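Gultden Builders Board > Manipulation > Collecting demos
Thread: how many drive-bay demos is enough?

hurn_mont
19 November 2018
We're teaching the arm to work round the inside of old desktop towers. I have 50 demos of the hard drive task and the policy still treats the blue carrier as a rumour. Do I keep going or change something?

tli_bench
Keep going. We stopped at 560 and I'd have liked more. What does your wrist view look like on the approach?

hurn_mont
Grabbed one from today's batch.

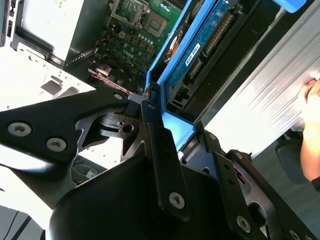 Wrist view, Dell tower, drive still in the blue carrier. Hand on the side panel is staying in the dataset.

beaudoin_b
Half of that is gripper. Your network is going to become a world expert on linkage plates.

tli_bench
Disagree. The plates are in every clip, so it learns to ignore them. I'd worry more about the glare off that side panel.

beaudoin_b
Mine learned to ignore them after 22 hours of training and a new camera bracket. Mostly the bracket.

hurn_mont
Moving the bracket means binning all 50 – so naturally I'm siding with Thérèse Li.

tli_bench
Flattered. Vary the case angle and the lamp, then do another 80. And keep the bad grasps, just label them.

beaudoin_b
Keep them in a separate folder. I mixed mine in and got a very confident arm.

hurn_mont
Lamp moved. Starting on the 80 after tea.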